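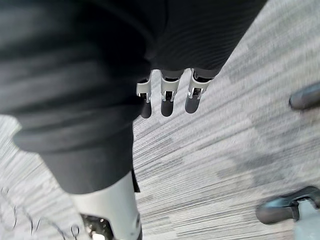 Section 6. Folding and rolling dark knits

This section covers the charcoal and black knit covers in the Zolladham range, in all sizes. Light-colored knits are handled the same way except for step 2. For woven covers, go to Section 7.

Before you start

Wash the cover by itself the first two times. The dark dye gives off some color in early washes and will mark anything pale that is in the drum with it. Dry it flat for 24 hours. Do not fold a cover that still feels cool along the hem. The hem is the thickest part and it dries last.

You will need:
a clean table or floor area larger than the cover
a lint brush or lint roller
one cotton storage bag (supplied)
two cotton ties (supplied)

Folding

1. Lay the cover face down with the ribs running left to right. On the charcoal covers the ribbing is fine and can be hard to see under a ceiling light. Stand a lamp at one side of the table and the lines will show up.

2. Brush the back with the lint brush, always along the ribs. Brushing across them lifts the surface and leaves a gray bloom that takes a wash to get out. Light-colored knits do not need this step.

3. Smooth out the larger creases with the flat of your hand, working from the center to the sides. Small creases can be left. They drop out once the cover has been hanging for a while.

4. Bring the left side in to the center, then the right side. The two edges should meet without overlapping.

5. Check the corners. If one corner sits lower than its neighbor, the cover has been pulled on the bias. Open that side, shake it gently and fold it in again.

Note: Do not pull a corner to make it match. A knit that has been stretched while folded keeps the stretch in storage.

Rolling

6. Start at the end opposite the hem. Fold over 8 inches to make a core, then roll toward the hem with both hands, keeping the roll loose enough to slide a flat hand inside it.

7. When you reach the hem, let it close over the roll as a soft, rounded edge. Do not press it down. A flattened hem shows a shine line on dark fabric, and ironing makes the line worse.

8. Tie the roll at each end with the cotton ties. Use a bow. Knots get cut off with scissors sooner or later, and the scissors catch the knit.

9. Slide the roll into the storage bag with the hem facing up, and close the bag.

Caution: Never use rubber bands, clothespins or binder clips. They leave dents in the ribbing that may be permanent.

Caution: Take off rings and watches before handling the cover. Most of the pulled threads we see at the repair desk start with jewelry.

Storage

Keep bags on a shelf, one layer deep if you have the room and two at most. Do not store the rolls standing on end, as the lower hem will spread. If a cover is stored for more than one season, take it out in December, unroll it, leave it open overnight and roll it again from the other end.

Cedar blocks are fine in the same cupboard. Keep them out of the bag – the oil leaves spots on charcoal and black.

Putting the cover back on

Unroll it on the table first. Find the label, which is sewn inside the hem at the back, and drape the cover with the label away from you. Let it hang before you adjust it. Soft folds near the top are normal on the larger sizes and are not a fault in the knit. If the hem has turned up on itself, turn it down by hand and run your palm along it.

Pulled threads

Do not cut a pulled thread. Ease it through to the wrong side with a blunt needle and stretch the fabric lightly around it. For holes, use the repair form on page 83 and send the cover, washed, to the Amport workshop. Mark the envelope for Duangjai Kaewkla. Her bench has mended over 3,000 of these covers and keeps matching yarn for every color since the first run. Repairs that arrive unwashed are sent back.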